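Chore Readiness Project, Demley Workshop
Notebook entry, January
Entry opened 8:40 a.m.

Purpose of this entry

To record the present standing of the household tasks assigned to the Demley bench, and to state for the Alhassan group what the workshop is prepared to say about machines and ordinary chores. The question put to us was a plain one: could a two-finger gripper on a fixed arm take over any part of the work of a kitchen or a small stockroom today, without a person standing by? The answer given below is provisional and applies to our equipment only.

Tasks under review

The list approved for this period contains eight tasks. Five are household tasks: placing cups on a shelf, clearing cutlery from a counter, folding a hand towel, opening a cupboard door, and wiping a flat surface. Three are shop tasks: sorting fasteners by length, returning hand tools to a rack, and emptying a parts bin into a tray. Seven of the eight have now been attempted on the bench. The towel has been deferred. The present fingers do not separate one layer of cloth from the next, and no further bench time should be given to it until a softer finger surface is on hand.

Bench results to date

Total bench attempts logged across the seven tasks: 388. The tasks are not equally represented, and the totals should not be compared without reading the attempt sheets.

Cups. Satisfactory when the cup starts upright and the handle faces away from the fingers. A handle lying across the grip line still causes the arm to push the cup along the counter before it closes. The Primitz planner does not recognize this as a failure and proceeds to the shelf with nothing held. This must be corrected before the task is shown to anyone outside the group.

Cutlery. Forks and spoons are acceptable on a rubber mat. On bare countertop the fingers ride over the handle. Knives were excluded by the safety rule and remain excluded.

Cupboard door. Good with a bar pull. Poor with a round knob. The door was stopped twice by the arm's own elbow, and the approach path has been redrawn. Not yet rerun.

Wiping. The motion is reliable. Whether the surface is clean afterward is a separate matter, and we have no agreed measure for it. The last review recorded this as a pass. I have changed it to "motion only."

Fasteners. Slow. A person with a tray finishes well ahead of the arm. Short screws are still dropped during the turn toward the sorting tray.

Tool rack. The best of the shop tasks. Pliers remain awkward when the jaws fall open.

Parts bin. Acceptable with a light load. The bin shifts in the grip when full, and the pour then misses the near side of the tray.

Simulation

The Brakance simulator is to be used for the next round. The plan calls for 1,000 simulated attempts on the cup task, with the handle angle varied, before the bench is used again. Contact between finger and glazed ceramic is the weak point of the model, and the friction value in use was carried over from the tool rack work. It should be measured again on an actual cup.

Before objects are loaded, finger geometry and camera placement are to be checked with the gripper open and nothing in it. The wall surfaces are left plain at this stage so that the outline of the fingers is easy to read.

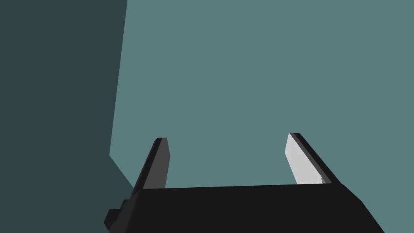

Fig. 1. Simulator view, gripper open and empty, plain teal surfaces behind.

The two inner finger faces render at quite different brightness, the right one pale and the left one dark gray. Any routine that finds the fingers by color threshold will need to allow for this. Faint dark specks show near the base of the pale face. I have not determined whether they belong to the finger model or to the rendering, and the question is left open for whoever next edits the scene.

Position for the Alhassan group

The workshop's statement should read as follows. Individual motions that form part of a chore can be performed by this equipment under prepared conditions. No complete household chore on the list can be left to it unattended. Of the shop tasks, returning tools to the rack is the nearest to useful service, provided the tools are laid out singly and a person checks the rack at the end.

Outstanding

Missed-grasp check in the Primitz planner.
Friction measurement on glazed cup.
Rerun cupboard door with new approach path.
Written measure for "clean" in the wiping task.
Quotation for soft finger pads.
Attempt sheets for the parts bin to be copied into the shared binder. Two pages are still on the bench clipboard.

Entry closed 4:15 p.m.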